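3.2 Materials and layout

The sorting tasks were carried out with small colored plastic blocks placed on a flat wooden board. Blocks were chosen over household objects for two reasons. They differ on two properties that can be named in a single word each, color and shape, and they can be replaced between trials without any change in appearance. The full pool, described by Pereyra in the pilot report, covers more shapes and colors than any one layout uses. A layout is a subset of the pool together with a position for each block.

Layouts were drawn in advance from a list of 321 and were not repeated within a session. Each session contained 30 layouts. A layout was rejected at the drawing stage if every block in it had a different shape, as the shape questions would then have had only trivial answers. Positions were sampled over the whole surface of the board, with no alignment to rows or columns. Blocks were allowed to stand close together, and in some layouts one block partly hides another when seen from the side.
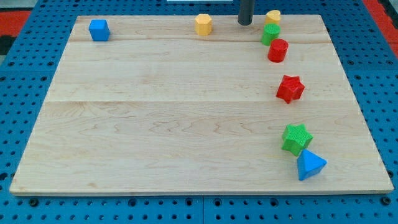

Figure 4. A layout on the maple board. Yellow, red and green each occur in more than one shape.

The layout in Figure 4 has the property we call crossed. The star shape occurs in both red and green, and so does the cylinder, so neither color nor shape alone identifies any of these blocks. The yellow pair, a hexagonal prism and a heart, can be separated by shape only. The blue cube needs just one word. Crossed layouts produced longer instructions than uncrossed ones in the pilot, and they are analyzed separately in Section 4.

The board is pale maple with a light grain, made of three wide planks. It rests on a blue perforated metal table. We kept the bare wood after trying a painted surface at the Lakley site in February, where glare made the yellow blocks harder to tell apart at the far edge. The seams between the planks are faint, and participants were told not to use them as reference lines when giving positions.

Instructions were limited to 90 seconds per layout. Terms for the blocks were left to the participant, with one exception: "round one" was not accepted for a cylinder, as the Murden group had used the same phrase for the heart. Transcripts were coded by Ivana Pereyra following the Henríquez scheme, with color terms, shape terms and position terms marked separately.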